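3.2 Reading veins as a record of sequence

What drew us to the Plornach quarry in the first place was its veins. The grey marble there is laced with white calcite from top to bottom, and each vein is a crack that opened, filled and was sealed again. Followed patiently, they let us work out which stresses came first and which came later, in a rock that has very few other clocks to offer. We mapped 16 cut faces, starting at the Birusance end where the stone is cleanest, and traced every vein wider than a fingernail onto film.

The rule we used is an old and lovely one: a vein that cuts another is the younger of the two. Bartoš (in the survey notes kept at Brerkeck) applied it to the upper benches and recognized an early, thin set and a late, thick set. Our tracings support that split and add a third set between them, which shows up only where the marble is darker.

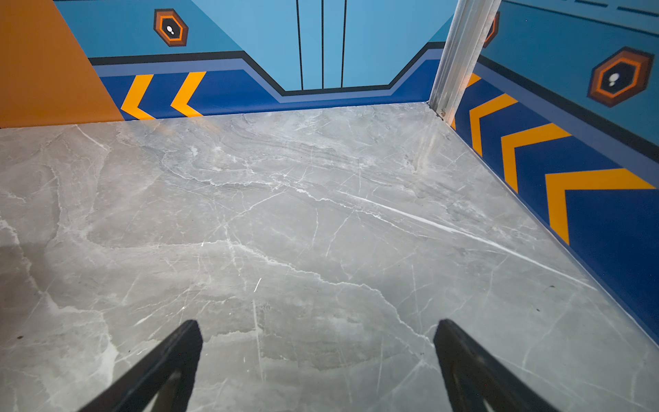 Figure 4. Grey marble pattern with branching white veins.

Vein length turned out to be a better guide to age than we had dared to hope. Early veins at Plornach are short, because every later crack had a chance to chop them up, while the late set runs on across a whole face without a break. Readers who know marble mainly from interiors will have met the same contrast in decorative patterns: in Figure 4, one bright white vein is much longer than the thin, branching ones, and most of the veining follows a single diagonal direction. We also paid attention to wavy banding in the host rock. At Plornach the bands bend most tightly near the base of the section, and the middle set of veins fans out around those bends – a beautiful relationship, and one we had not expected to find so well preserved.

To check the field order, Štefánia Vrabec measured vein angles on the film tracings without seeing our age labels. Her set of about 1,000 measurements falls into three clear groups, and the groups match ours everywhere except on two faces near the haul road. Both of those faces are heavily blasted, and new fractures there are easy to mistake for old ones. We have left them out of the stress estimates in Section 4 but kept their tracings in the appendix, since the dark bands on them are among the best in the quarry.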